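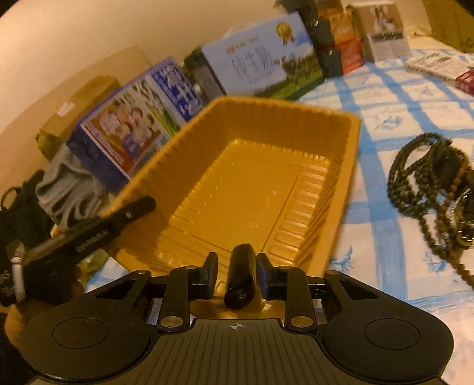
Speaker notes: "One Tray by the Door"
Humley Home Storage Evening, Brarnmont Hall
Notes by the Nedimby household group

Start once people have sat down. Lights stay on for this one.

I want to talk about the tray. Most of us own plenty of storage and still put things down wherever there is space. A tray with deep sides gives small things an edge to stop at. Get plastic if you can. It wipes clean, and rounded corners don't collect crumbs the way square ones do.

Begin with it empty. Put it on the table first, then bring things to it one at a time and decide.

(Pause. Ask who has a drawer they can't close.)

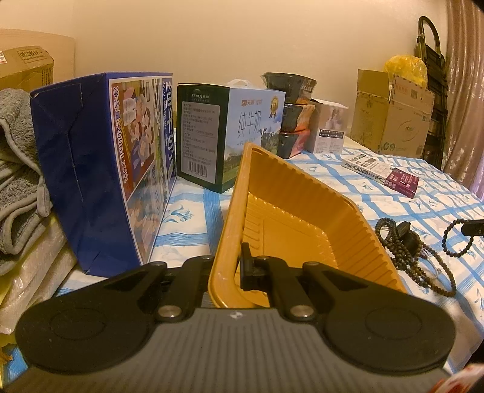

Next point is drinks and cartons. Milk bought by the box should stay in its box until you need it. A full carton is heavy, so keep it beside the tray and carry it by the handle if it has one. Turn the label toward you so you can find the date.

At Nedimby we asked members to write down every item they moved in a month. The total was 3288, and 1486 of those went back to the same spot within the day. Read both numbers slowly.

Mention the Lahlou handout here. It has 4 pages and people only need the first 2.
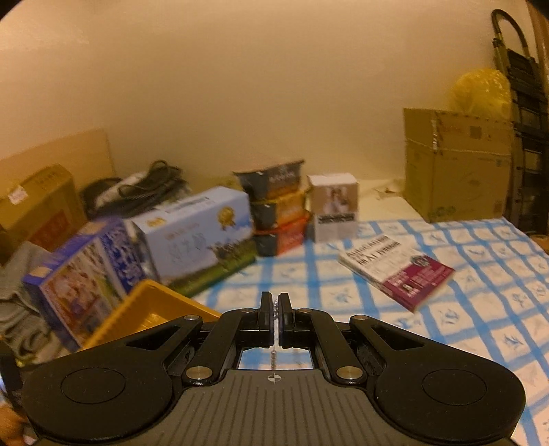 Small things come last. Beads, chains, cords and keys get tangled when they sit under anything heavy. Lift them by one end and lay them down flat. If you have cartons lined up at the back, leave a gap in front so your hand can reach the tray.

Questions until 8:30. Stack the chairs along the left wall afterward.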